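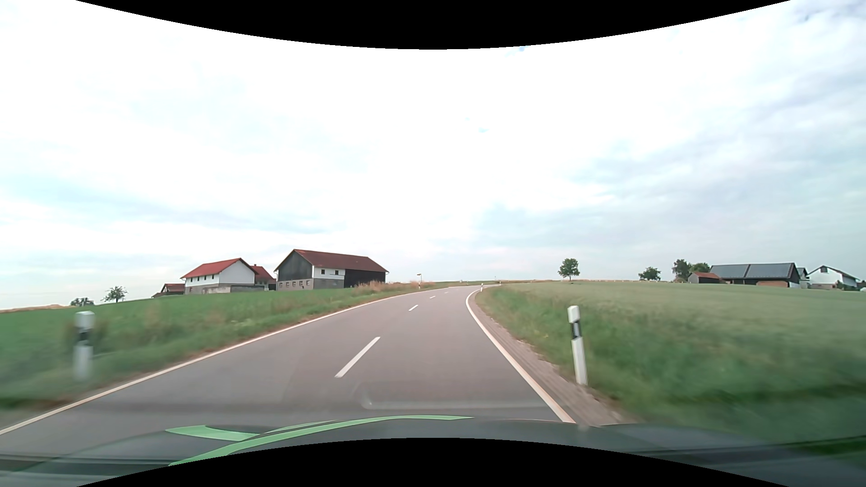

About Alovero

Alovero is a small language school in Grestbridge. It was opened by Yatziri Ledesma and Abundio Cervantes, who both came to this country as adults and had to learn English at the same time as working. We teach Spanish and English to adults, in groups of no more than 8 persons.
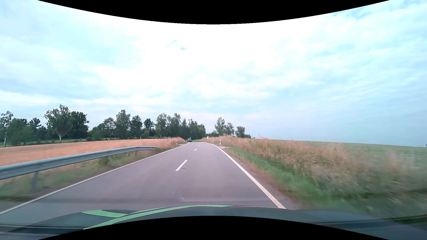
Many of our students live in the villages and work early hours, so we keep also evening lessons. In November we opened a second classroom in Skukumton, above the Esquivel bakery. For a first talk with a teacher you don't pay anything.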